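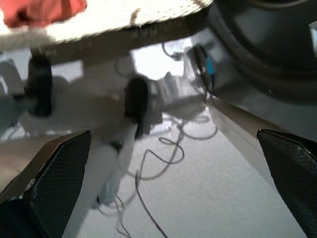
Print this thread | E-mail this thread

1/ We've rewritten the Cininis working rules for laundry handling with a two-finger gripper. Short version below. They apply to sites where the arm works in somebody's home, not on a bench.

2/ Floor first. Any cable within reach of the arm or base is moved, taped or logged before power-on. "Logged" means written down with its position. A remark across the room does not count.

3/ Grip point. Take cloth on a fold, at least 3 cm in from a raw or frayed edge. If the only grip on offer is next to fraying, the operator records it and the run is marked as an exception.

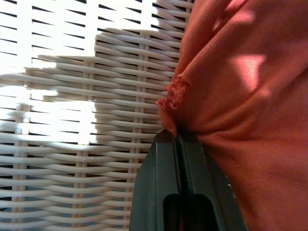

4/ Knits need a lower closing force than wovens. Our ceiling is 18 N for knits. Sundberg use a different figure, so do not mix the two sheets on one site.

5/ Open weave, such as wicker, is treated as a snag surface. Lift clear of the rim before any sideways move. No dragging.

6/ Front loaders: door fully open, drum stopped, machine not in a cycle. The door glass and latch both go in the keep-out map. Cloth may brush the glass. Fingers may not.
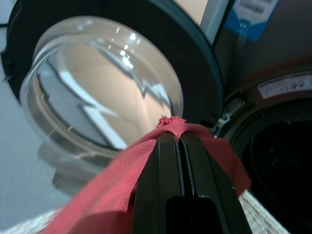

Last edited: March, 2 changes (posts 4 and 6)

7/ Check for trailing cloth at the door seal before release. A second garment under the first is a double pick and is recorded as one, even if both end up in the drum.

8/ Blurred wrist frames stay in the record. Mark them "not usable for grip check" and use the next sharp one. Deleting them breaks the timing.
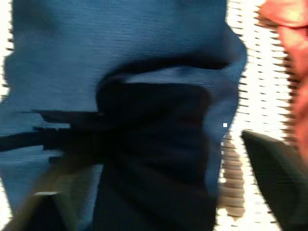

9/ STOPPING

Any person present can stop the arm without giving a reason. Restart needs the operator at the arm. No remote restarts.

10/ Full text is sheet 782, in the Fitero folder. Comments by reply, please.

3 replies

ruggiero_lab: Does post 3 cover hems?
> A finished hem is fine. Raw edges only.

tk_arms: We measure force at the pad, not the motor. Which is yours?

lowvolt: Agree on 9. Post 2 should mention chargers as well.

Contact | © Cininis | Back to top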